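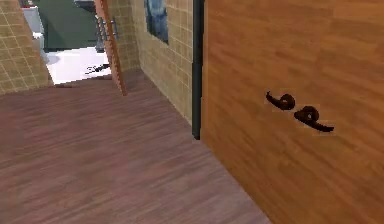 *By the big wooden door in the simulated house, with a look through to the green room.*

## Come boss a robot around for an afternoon!

Hi! I'm Mabli Parri, I run the home robot demos at Skernow, and I'm looking for people to take part in our January open day at the Pritchard building in Zanthorpe. You don't need to know a thing about robots. I'd love it if you didn't, because most of the people who've tried our system so far are engineers, and engineers ask for things in a very engineer way ("proceed to the bedroom and locate the ball"). I want to hear how you'd say it to your kid brother.

The robot you'll be talking to lives in a simulated house on a screen, so there's no heavy machinery and no safety glasses. You sit down with a headset, look at the rooms through its camera, and ask it to go places and find things. Doors are a big part of it. It has to work out which way they swing and where it can fit through, and it's still pretty bad at backing up when it gets that wrong. We've logged 2,298 practice runs in this house and I could still watch it dither in a doorway all day.

After the doors you move on to finding stuff. My favorite room for that is the bedroom with the orange wall, where there's a ball, a tennis racket and a green bolster all on the same bed. People call that bolster all kinds of things (pillow, roll, log, "the green sausage") and the robot needs to cope with every one of them.

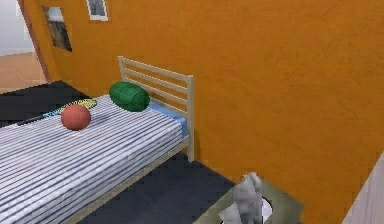 So please don't practice or look up the proper words before you come! If you'd say "the thingy by the pillow," say that. We record your voice and what the robot did next, and those recordings go to my team and to our software partners at Brotier. Your name isn't attached to them, and if you change your mind on the day, tell me and I'll delete yours while you wait.

**What you'd be signing up for**

- One session of 135 minutes, including a long break with coffee and sandwiches
- A short hello and a demo from me, then your own turn at the desk
- A chat at the end about what annoyed you (be as rude as you like)
- A gift card for your time, handed over before you leave

**Who can come**

Anyone 18 or older who's comfortable speaking English out loud to a computer. Accents are very welcome, and mine has confused it plenty. If screen motion makes you queasy, let me know when you write and I'll set you up with the slower camera. The demo room is on the ground floor, with step-free access from the parking lot.

We have 260 places spread over the open day sessions, and the morning ones always fill up first. The late session starts at 4 p.m. and tends to be quieter, so go for that if you'd like extra time to poke around the house afterward.

To sign up, use the form at the Pritchard front desk or on the Skernow open day page. Put down which session suits you and whether you're bringing a friend. I answer everything myself, so give me a couple of days, and nudge me if you haven't heard back by then.

Mabli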